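How I Clear Out a Closet in One Evening

I used to put this job off until December every year, and then spend a whole weekend surrounded by sweaters. Now I start at 6 in the evening and I'm done before bed!

First, take everything out of one section only. Just the hanging rail, or just one shelf – don't empty the whole closet or you'll be sleeping on the couch. Wipe the shelf down while it's bare.

Next, try on anything you haven't worn since last winter. I mean really put it on, with shoes and everything. If I'm tugging at it after a minute, it goes.

Check every pocket before you fold (I once found 66 dollars in a raincoat, so I never skip this now). Then do up the zippers and fold things flat, heavy stuff at the bottom.

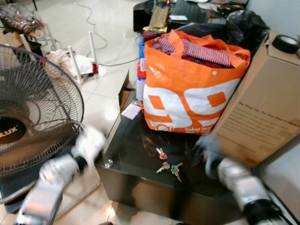
Rezaul Ranasinghe

A big shopping bag with handles works great for the giveaway pile. Stand it up and stack the folded clothes inside, and stop while you can still lift it easily. When it's full, it goes near the front door that same night – mine used to sit in the bedroom for weeks and I'd start pulling shirts back out!

Hang what's left by type, pants on one side and shirts on the other, and leave a few empty hangers at the end for laundry day.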